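Section 6. Finger pads: cleaning, replacement, and getting the wrist camera to agree with you again

This section covers the two textured pads on the gripper fingers of the Trolitora kitchen cell, and the short check you run with the wrist camera afterward. Allow 40 minutes the first time. By the third time you will do it in 14 and wonder what you were fussing over.

You will need:
A soft nylon brush (the one in the lid of the spares case, if it hasn't wandered off)
Lint-free cloths
Isopropyl alcohol
A 2 mm hex key
A pair of new pads, part bag marked Roy
The Grekholm pendant

CAUTION: Press the stop button and lock out the arm before putting your hands between the fingers. The gripper closes with up to 60 newtons, and it does not care that you play piano.

CAUTION: Switch the oven off at the wall and let it cool before starting. The camera check happens close to the open door.

6.1 Cleaning the pads

1. On the pendant, choose Service, then Open Wide. Wait for the fingers to stop.
2. Lock out the arm.
3. Brush each pad along the grooves, then across them. Flour packs into the texture and sets like plaster if it meets butter.
4. Wipe with a cloth dampened with alcohol. Damp, please. The adhesive under the pad dissolves in enthusiasm.
5. Let the pads air dry. Do not use the oven for this. We mention it for a reason.

Note: Clean the pads every 21 hours of running time. The pendant will nag you. You can silence the nag, but it keeps a record.

6.2 Replacing the pads

1. Back out the retaining screw at the base of each finger. Put both screws in the magnetic dish, where they cannot join the others under the bench.
2. Peel the old pad from the tip down.
3. Clean off the leftover adhesive with alcohol.
4. Press the new pad on, starting at the base, and hold it flat for a slow count of ten.
5. Refit the screws until snug. If the hex key is bending, you passed snug a while ago. 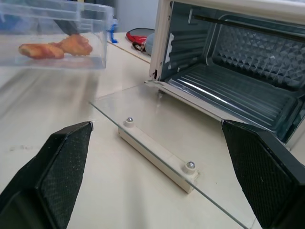 The camera check compares what the wrist sees with what the cell believes about its own fingers. New pads sit slightly proud of worn ones, so the software needs to be told. Run it at the oven station with the door fully down and the fingers wide open. Both pads should show in the lower corners of the view, with the door handle between them and the two shiny caps at its ends in plain sight. Light specks on the pads are dust; give them another brush before you save anything.

6.3 Running the check

1. Remove the lockout and step outside the floor line.
2. Choose Service, then Wrist View.
3. Jog the arm at the slowest speed until both handle caps are visible. Keep the fingers clear of the glass.
4. Tap each cap on the pendant screen, left one first.
5. Press Save. A green bar means you are done. An amber bar means wipe the lens and repeat from step 3.

Note: Ceiling lights can put bright spots on the tray and on the caps. If the software picks a tray ridge as a cap, tap Clear and try again. Shouting has been tested and has no effect.

If the bar stays amber after two attempts, write down the code and send it to Kanini Makokha at the Amivwood service desk. Include the pad bag number. She will ask for it anyway.

Section revised Aug 8, 2024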